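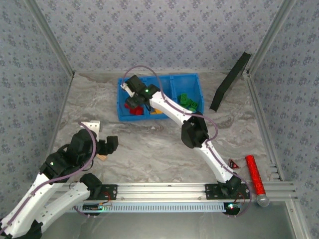 Call for participants: block sorting by remote control
Amoah project, Serkport

The Amoah project wants people to drive a pair of robot arms by hand for paid sessions in November. Experience with robots is welcome but will not get you to the front of the line. Patience might.

The claim we are checking

You have probably read that a robot can now learn a household chore from a handful of human demonstrations. We have read it too, and have tried it, and our results do not look like the videos. Our archive holds 3948 recorded demonstrations of sorting colored blocks into a divided bin. Policies trained on them do well on some layouts and then fail on others that look no harder to us. Before anybody here asks for money to record more of the same, we would like to know how much of the trouble comes from the demonstrations themselves.

Nearly all of them were recorded by staff. Staff have habits. One of us always goes for the nearest block first, and another re-grips everything. It is possible that our data says more about four or five people in one building than it does about sorting. It is also possible that fresh demonstrators will make no difference at all, and we will report that if we find it.

What you would do

You sit at a desk and move two small hand-held arms. The pair in the enclosure copies you. Toy building blocks are lying on the floor of the enclosure in red, green and yellow-orange, and you put them in the bin by color: red on the left, yellow-orange in the middle, green on the right. You can use either arm, or both. Other things may be lying around that do not belong in the bin. Leave them where they are unless they block you, and if they do block you, deal with it however you like and carry on.
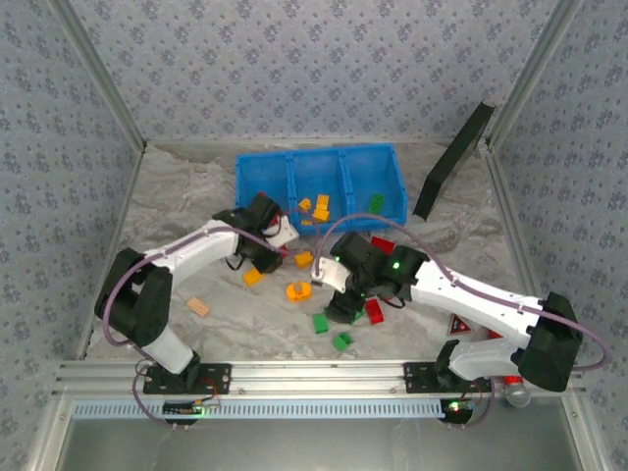 One green block in the right compartment, with more loose blocks in front of the bin.

A round ends when you say it ends. If you drop a block, go and get it. If you put one in the wrong compartment, fix it or leave it, and tell the operator which. Please do not start over because a round felt clumsy. We have far too many tidy recordings already and suspect they are part of the problem.

You feel nothing through the controls. There is no force feedback, and people who expect some find the first few rounds annoying. The studded blocks are small, they tilt, and grasping one that lies up against another takes several tries for most newcomers. Anyone who tells you it becomes second nature has not done it for a full session.

Time and pay

Each session lasts 2 hours, including a break whenever you ask for one. We would like every participant to come for 7 sessions. You are paid $57 per session, at the end of that session, and you keep it if you decide not to come back. Pay does not depend on speed, number of blocks, or whether your rounds turn out to be useful for training. We tried a speed bonus once and got very fast, very bad data.

Who can apply

Adults who can sit at a desk and use both hands comfortably for the length of a session. You need to be able to tell red, green and yellow-orange apart on the floor of the enclosure. Left-handed people are badly underrepresented in our archive and are especially encouraged. Regular video game players may apply like anyone else. We have no evidence that they are better at this, whatever they say.

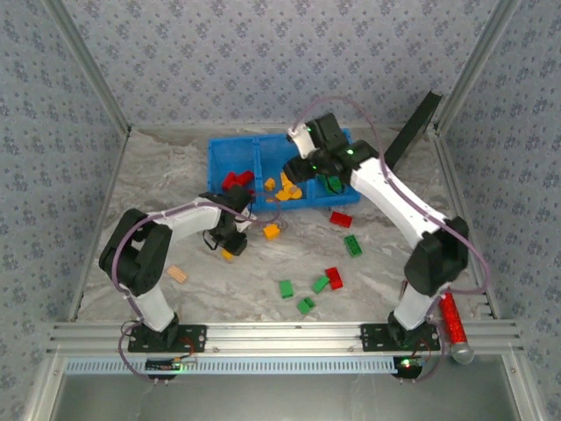

Right gripper over the green end of the bin, left gripper pointing down in front of it.

What we record

Camera views of the enclosure, the positions of the arms, and the motions of your controls. Your face and voice are not recorded. Recordings are stored under a number, and you can have yours removed until training begins. After that we can delete the files, but we cannot promise to get their influence out of a trained model, and we would be wary of any lab that did.

What we do not offer

A certificate, a path to employment, or a part in the future of work. Your sessions may help a robot put toy blocks in a bin a little more reliably.

How to apply

Write to Bernice Annan at the Amoah project, Galtuvside building, Serkport. Give your dominant hand, the hours you are free, and whether you have driven a robot arm before. A past participant in our Brondero study can apply again but should mention it. Sessions start at 9 a.m. and 1 p.m.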